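Wudow Household Chores: data card

Version: second public release
Maintained by: the Wudow chores group
Contact for corrections: Lăcrămioara Manole

What this is

Wudow is a set of recorded robot episodes of ordinary household work done at a table. Two-arm stations were driven by human operators. Each episode has video, joint positions, gripper opening and a short written instruction, such as "fold the towel in thirds" or "put the forks in the basket."

We collected it to answer a plain question: which chores can a machine do today, at home or in the back room of a small laundry, without a person standing next to it? The short answer is very few. The long answer is in the results section, and the data is there so that other people can check it.

Contents

The release holds 2000 episodes in 6 chore groups:

towels (folding, stacking, spreading flat)
mixed cloth (sorting, pulling one item out of a pile)
cutlery (sorting, loading and unloading a basket)
containers (opening, closing, nesting)
wiping (table, tray, shelf front)
shelf work (placing and removing light items)

Of these, 960 episodes are cloth work of one kind or another. Cloth is over-represented on purpose. The first release had mostly rigid objects, and models trained on it looked much better than they were. They could move a cup all afternoon and then do nothing useful with a towel.

The groups overlap at the stations. Things that belong to one chore are left on the table or behind it during another. An instruction to fold a towel may be carried out with cutlery standing nearby, and the model has to leave the cutlery alone. Please don't crop the background out before training unless that is the point of your experiment. We tried it, and the cropped models knocked things over.

How episodes were collected

Operators worked from a pair of handheld controllers, one per arm. They were asked to work at a normal pace and not to restart after small errors. If a fold came out crooked, they fixed it or left it, as they would at home. Episodes where the operator gave up are kept and marked "abandoned" in the outcome column.

Every cloth episode starts from an untidy state. Between episodes the operator picks up each item, drops it from chest height and pushes it back onto the table if it slides off. We didn't arrange the starting piles by type or shape. In the first release somebody had been laying the towels out with a corner showing, and the models learned to look for that corner and failed without it.

Each episode has a fixed camera view and one wrist view per arm. The fixed view is the one most people will want to start with. It sees the table, whatever is stored behind it and a good part of the room.
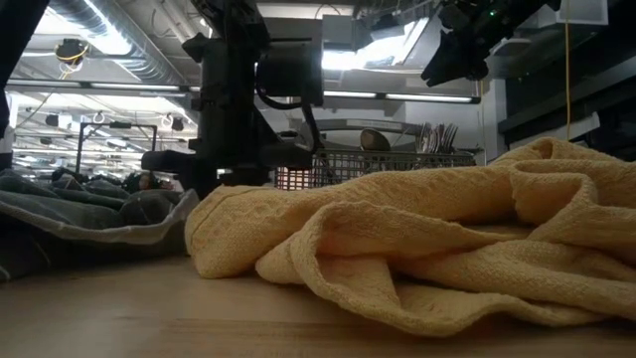 Soriano wrote to us after trying the first release that a pile like this is where every policy they have tested slows down, and that a model which folds a flat towel well tells you close to nothing about laundry. The letter went on to say that the folding is the easy end of the job and that we ought to score the part before it, where the arms have to find an edge. We agreed and changed the scoring. A yellow waffle-weave towel with its folds heaped up offers plenty of ridges that look like edges from a fixed view, and a gripper that closes on one of them lifts the middle of the towel and makes a new pile.

Scoring

Cloth episodes are now scored in stages. The stage reached is recorded even when the full chore isn't finished.

Stage A: the right item is picked out and separated from any other cloth.
Stage B: a true edge or corner is held.
Stage C: the item is flat enough to fold.
Stage D: the item is folded.
Stage E: the item is put where the instruction says.

All 5 stages have written definitions in the scoring folder. "Flat enough" was argued over for a long time. We settled on a definition based on the outline of the item seen from the fixed view, with a margin for one turned-over corner. Two people scored each episode separately. Where they disagreed, both scores are kept and the row is flagged.

Rigid chores are scored as done or not done, with a note field.

Results so far

We trained two baseline models on the full set. Buler is the smaller one and uses only the fixed view. Nostel uses all the views. Both were run on our own stations, with items they had seen in training and items they had not.

Cutlery: Both models load a basket with forks and spoons reliably when the pieces are spread out. When pieces are stacked or nested, both tend to pick up two and drop one. Nostel sometimes notices and goes back. Buler does not.

Containers: Acceptable for open tubs. Poor for anything with a snap lid.

Wiping: Good coverage in the center of the table, weak at the edges. Neither model looks at whether the surface is clean. They repeat the motion and stop.

Shelf work: Good for light items at table height. Nothing above that was tested.

Towels: If the towel starts flat, Nostel folds it well enough that a person would put it away. If it starts as a heap, most runs end at Stage A or Stage B. The usual failure is a long loop of grasping, lifting, looking and dropping. The towel does get flatter over time, but slowly, and the run hits the time limit first.

Mixed cloth: The hardest group. When two items touch or lie close together, both models often grab across the gap. Dark cloth next to light cloth is easier than two items of similar shade. Linings and hems in a different color help in some episodes and mislead in others, and we haven't sorted out why.

A person does any of these chores faster. We didn't run a formal comparison of speed.

What we think this says about chores

For a shop floor where items arrive flat and one at a time, folding by machine is close. For a home, where things come out of the dryer in a lump, it isn't. The gap sits almost entirely in the first stages, before anything that looks like folding. Better arms might help a little. Thin fingertips made a clear difference at Stage B in a side test, but the side test was small and isn't included in this release.

We would not use a model trained on this data in a home without supervision. Neither baseline has any notion of people, pets or hands in the workspace.

Known problems

Lighting. The stations stand in a large room with ceiling lights on all day. Some lights are in view of the fixed camera and wash out part of the picture. There is no daylight data to speak of.

Variety of cloth. Towels and plain cloths make up nearly all of it. There are no fitted sheets, no socks and very little clothing. Results on towels should not be read as results on laundry.

Operators. The same small team drove every episode, and their habits show. Most of them reach with the left arm first.

Gripper opening. In early episodes the recorded value lags behind the video by a short and uneven amount. A corrected column is provided. The uncorrected one is kept for people who want to reproduce the first release.

Instructions. They are all in English and were written by the operators. Spelling mistakes were left in. "Towel" and "cloth" are used loosely, sometimes for the same item.

File layout

episodes/ one folder per episode, with video and a table of joint and gripper values
instructions.csv episode number, chore group, instruction text
outcomes.csv stage reached, both scores, flag, notes
scoring/ definitions and the scoring sheet
baselines/ settings and weights for Buler and Nostel
splits/ training and held-out lists

Use the held-out list as given. Several episodes share the same items, and a random split will leak them into training.

Changes from the first release

Stage scoring added for all cloth episodes.
Flat starts moved to their own split.
Episodes with arranged corners removed.
Abandoned episodes restored.
Wrist views added where the recordings were complete.

Planned

More mixed cloth, with clothing. Collection begins in March. We also want episodes in which a person interrupts, moves an item and leaves, and the arms have to carry on from there. If you have run your own model on Wudow, send the stage table even if the numbers are bad. The bad ones from the first release were more use to us than the good ones.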